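Section 4. Setting Up a Reading Partner Program in Claltus

Before you begin, make sure your school account has been activated and that you can sign in as a Site Coordinator. Teachers with a standard login can view partner schedules but cannot create them. If the Programs tab is missing from your home page, ask your district administrator to change your role.

You will also need your class rosters in Brunet format. Rosters exported from other systems can be used, but the column headings must match the ones listed in Section 3.

4.1 Create the program

1. Sign in and select Programs, then New Program.
2. Type a name. Families see this name on permission letters, so avoid internal codes.
3. Choose the grade levels. A program can cover more than one grade, but each session is limited to students from two grades next to each other.
4. Set the start month. Schools on a fall calendar usually pick October, after the first reading check is complete.
5. Select Save as Draft.

Note: A draft program is visible only to coordinators. No letters or emails go out until you publish it in step 4.4.

4.2 Add students

1. Open the draft and select Students.
2. Select Import Roster and choose your file.
3. Check the preview. Rows with a missing student number are shown in red and will be skipped.
4. Select Confirm.

A single import can hold up to 200 students. Larger schools should split the file by grade and import each part in turn. Importing the same student twice does not create a duplicate — the newer row replaces the older one, including any notes on reading level.

To add one student by hand, select Add Student and fill in the name, grade, homeroom and reading level. The reading level may be left blank and filled in later, but Claltus will not suggest a partner until it is there.

Caution: Do not put medical or custody information in the Notes field. Every tutor assigned to the student can read it. Use the Restricted Contacts page in Section 6.

4.3 Add tutors and set up sessions

1. Select Tutors, then Invite.
2. Enter the tutor's email address and select Send. The link in the invitation works for 12 days.
3. When the tutor has signed up, open the tutor's record and fill in the background check date. The record stays gray until this is done, and a gray tutor cannot be scheduled.
4. Select Sessions, then New Session.
5. Choose a room, a start time and a length. The default length is 17 minutes, which leaves time for students to walk back within a half-hour block. You can change it under Program Settings.
6. Select Suggest Partners. Claltus matches each student with a tutor by level and free time.
7. Review the list. To change a match, drag the student's name to a different tutor.
8. Select Save Session.

Each tutor may be matched with no more than 2 students per session. If your school uses Stivolico for room booking, turn on Room Sync before step 5 so that rooms already taken are hidden from the menu.

Note: A tutor who cancels after 7:00 a.m. on the day of a session is not replaced automatically. The coordinator gets an alert and must pick a substitute or mark the session as canceled.

4.4 Publish and send letters

1. Return to the program page and select Check Program. Fix any items in the list.
2. Select Preview Letters and read at least one letter in each home language.
3. Enter the name of the school contact. This appears at the bottom of each letter.
4. Select Publish.

Students are held as Pending until a signed letter is recorded. Paper letters can be entered on the Permissions page by anyone in the front office with a Pevden badge login.

Caution: Unpublishing a program removes all future sessions from tutor calendars. Attendance already recorded is kept. To stop sessions for a short time, such as a testing week, use Pause.

Section 4 was prepared by Rajkumari Awasthi and checked by Narendra Bajpai. Attendance and progress notes are covered in Section 5.

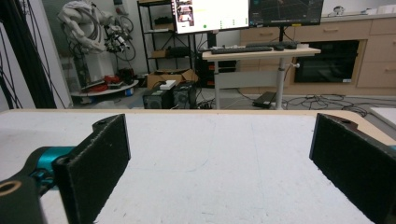
Fig. 4-1. White tabletop with light scratches.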